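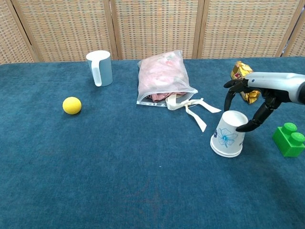
Notes on the Tillon Warehouse Fire and the Inquiry That Followed

Tuesday, March 17, 2020

The county fire marshal released the final report on the Tillon warehouse fire last week. I have lived eight blocks from the site for most of my adult life and have followed the matter on this blog from the start, so I set out below what the report says and what it leaves open.

The fire was reported at 2:40 a.m. on a Saturday in December. A driver on Clurnik Road saw smoke above the loading docks and called 911. The first engine arrived in eight minutes. By that time the north wall had begun to lean toward the street, and the incident commander ordered all crews to remain outside the building. Residents of 67 households were asked to leave their homes, and most spent the night in the gymnasium at Majimbun Elementary School. No deaths were recorded. Two firefighters were treated for smoke inhalation and released the same day.

The report places the origin of the fire in an electrical room on the ground floor. Investigators found damage consistent with an overheated panel, but the room was too badly burned for a firm finding, and the cause is listed as undetermined. There is no evidence that the fire was set.

The section on the sprinkler system deserves more attention than it has received. The building's owner, Vatum Storage, had been notified that a control valve required repair. A follow-up inspection was scheduled and then postponed – the report does not state by whom. Joon-young Koo, who represented the neighboring tenants at the public hearing, asked for the inspection log to be released in full. The county has provided 421 pages of records, with several entries withheld while a civil claim is pending.

Clurnik Road reopened to through traffic in both directions on Monday. The sidewalk on the north side remains closed between the rail crossing and the school, and parents should continue to use the south entrance.

Written comments on the report may be submitted at the county clerk's office during regular hours. I have submitted mine, which concerns the postponed inspection, and will post the county's reply when it arrives.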